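How Does a Workshop Choose a Robot?

A robot is a large purchase. Before a school, a museum or a workshop buys one, the people in charge must make a plan. This page explains how the Ziltside Learning Workshop makes its plans, and what you might think about if you had to choose.

What is the job?

The first question is always the same: what should the robot do? A robot that paints car doors is strong and fast, but it would be a poor choice for tidying a kitchen table. At Ziltside, the job is handling everyday things such as bowls, bottles and cups. These objects have curved sides and smooth surfaces, and a robot must hold them firmly without crushing them.

What is a budget?

A budget is a list of the money you have and the things you need to spend it on. Suppose you save up for a bicycle. You will also need a helmet, a lock and perhaps a pump. Robots are similar. The arm is one cost. The gripper, which is the part that holds things, is often sold separately. Cables, a strong table, spare parts and lessons for the staff must be paid for as well.

Hanna Dmytriv looks after the equipment budget at Ziltside. Each July she writes down what every team would like to have. The list is always longer than the money will allow, so each item is marked "needed now" or "can wait".

Buy or borrow?

Some equipment can be hired. A supplier called Palamarchuk lends grippers to the workshop for eight weeks at a time. Hiring one costs 700 pounds. If the gripper suits the work, the workshop may buy it. If it does not, it goes back to the supplier.

Trying it out

No item is bought until it has been tested with ordinary objects. The staff use things that are easy to find in the shops, so that a broken one can be replaced cheaply.
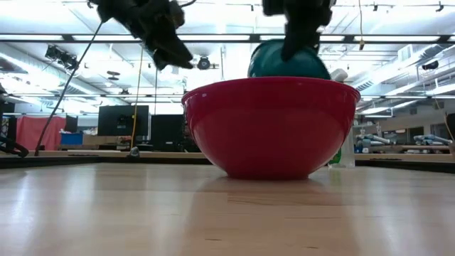
Each test is repeated by two members of staff, who write down their results separately. They compare two makes of gripper, Jindano and Korkel, and give each a mark for grip, noise and ease of cleaning. The marks are then placed beside the prices.

Planning for later

Equipment wears out. Rubber parts become smooth and cables may need replacing. Ziltside expects a gripper to last four years, and a little money is put aside every year to pay for the next one.

Something to try

Choose a job at home, such as putting away the shopping. Write down what a robot would need in order to do it, and mark each item "needed now" or "can wait". Ask an adult to look at your list with you.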